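4.2 Do cashback offers lower what buyers pay?

Sellers like to say that a cashback offer saves the buyer money. We are not convinced. The advertised figure assumes that every buyer meets every condition, and our order records give little support for that.

We looked at 746 phone and accessory orders placed through two stores, Celtach and Ultgate, during a July sale. Each order page promised money back to a mobile wallet. Only 11 percent of the orders were paid the full amount shown. Most of the others fell short on the minimum spend or used a card that did not qualify. Kumsa and Mrema report a higher payout rate for Prunov, but their sample came from buyers who had already filed a claim, so we would not lean on it.

List prices raise a second doubt. In six of the product groups we tracked, the price went up in the week before the sale. We cannot show that the stores did this on purpose. Still, a discount measured from the new price says very little about what a buyer saved.

Figure 3. Simulated tabletop with planked wood surface and white robot arm at the far edge. 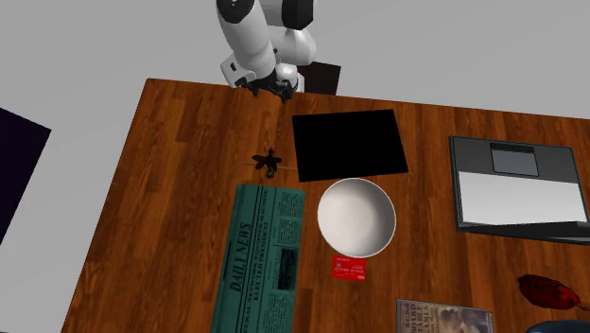
4.3 Limits of the order data

Our records stop at the payout date. Returned goods are missing, and so are wallet credits that expired unspent. Both would push the real savings down further. Carrilho, the third store we asked, did not share its records.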